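Student Teams to Sort Mixed Household Objects in Stallby Bin-Picking Competition

STALLBY, September 11, 2021 – The Stallby student robotics club has opened the practice period for Stesirum, a bin-picking competition for teams enrolled in its automation course. The season is supported by Zumimgate, which supplies the scoring software.

Fourteen teams are registered. Each is assigned a robot arm and a bin of mixed objects and must write its own grasp-planning code. A run lasts 600 seconds. Objects are removed one at a time and released at a marked drop point. Teams may score up to 400 points per run, with deductions for dropped objects and for contact between the arm and the bin wall.

"Soft objects are the difficult class," said Ebere Amadi, course instructor. "A cup has a rim to plan against. Fabric has a different shape every time it is put down."

Code is frozen 2 hours before the first scored run.

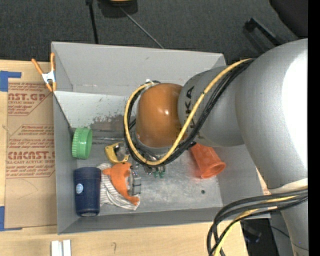 By Mirko Fontana, Stallby Student Robotics Club

Practice bins combine rigid and deformable items, including cups, a round lid, striped fabric and a plush toy. Objects may overlap or lean against a wall. Teams are not told the arrangement in advance.

Results will be published on the club's Wike page after the final run.

Contact: Mirko Fontana, press desk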